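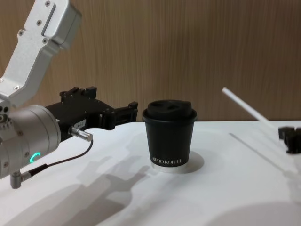 The small black cup with its lid on.

Posted in: Supplies & Catering > Cups, Lids, Straws
Last updated: Friday, 4:40 pm

Subject: Re: cups for the Muddale weekend, and the straw thing

Brigitta, everyone,

Quick one, have to leave at five. Answers to Brigitta's mail underneath, then the straws, then what I need from you all.

Cups first. It's the black paper one, short, matte, XPRO KOFFEE in white low down on the side. Black plastic lid. I like it. I know two of you wanted plain white, but we had plain white last June and by noon every table looked like a dentist's waiting room. Also with black you don't see the drips.

> Brigitta Hauser wrote:
>
> Hi all,
>
> I went through the cupboard at Oberholzer this morning. We have
> 283 of the black cups left, and a whole sleeve of lids that I
> think belong to the old Tremard cups, they sit on top but they
> don't click. Please somebody check before we put hot coffee in
> front of people's children.
>
> Three questions:
>
> 1. Are we ordering more cups or is 283 enough?
> 2. Do we want straws this year? Last time we had the bendy ones
> and half of them were chewed up behind the sofa.
> 3. Who is bringing the big thermos, because it isn't me again.
>
> Also can we please decide on sugar. Sachets or a bowl. I don't
> mind which but I am not doing both.
>
> Brigitta

1. Not enough. Sign-ups are at 300 and people lose their cup and take another, they always do. I've asked Hokia for one more carton. Same cup, same print. If they're out we get the plain black and mix them, I really don't care if some say KOFFEE and some don't.

On the lids: yes, the old Tremard ones are wrong. Tried four or five at lunch. They look fine until you tip the cup and then it's all down your sleeve. Throw them out or give them to the pottery people for glaze samples, they asked once. The right lid goes down with a push of the thumb all the way round, go round twice. And line the sip hole up away from the seam of the cup or it dribbles. Please tell whoever is on the counter, we had this exact conversation last year.

2. Straws yes, but only for the iced coffee, and kept behind the counter. Not in a jar out front. A jar out front is how they ended up behind the sofa.
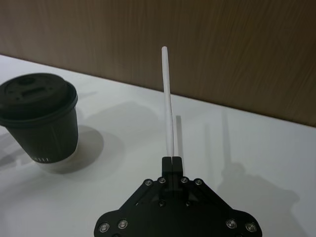

I'd go for white, straight, no bend, the long ones. The short ones disappear in the tall glasses and then somebody has to fish with a spoon. I counted what's in the box from the spring thing and it's 561, so no need to buy any, whatever anyone tells you. They were stored next to the dish soap though, so take a handful out and smell them before Saturday. If they're soapy say so and I'll put them on the Hokia order.

No straws through the lids on the hot cups please. I know people do it. They burn their tounge and then they come and complain to me.

3. Thermos. I can bring mine but it holds less than the Oberholzer one and the tap sticks. Does anyone have a second? If we have two we can keep one for decaf and I won't have to hear about the decaf.

Sugar: sachets. Bowl goes to cement as soon as one wet spoon gets in there. Done, decided, unless Brigitta objects, in which case bowl.

What I still need:

- someone to carry up to 3 cartons from the car, there are stairs
- napkins, the thick kind, not the ones that fall apart
- a bin with a liner just for cups. Lids off first, lids go in the other bin. Put a sign on it, bigger than last time's
- wooden stirrers, I have maybe half a pack and one of the kids has drawn on them

Cups get stacked upside down on the counter, lids in a tray next to them, not stacked on the cups. They stick togther and you end up pulling off two at once with a line waiting.

I'm picking the Hokia stuff up early next week so if you want something added tell me over the weekend. After that it's what it is.

Oh and who has the key to the tall cupboard. It was on the hook, and now it isn't.

Have to run

---
Get the list digest by email once a week. Enter your address to subscribe. You can unsubscribe at any time.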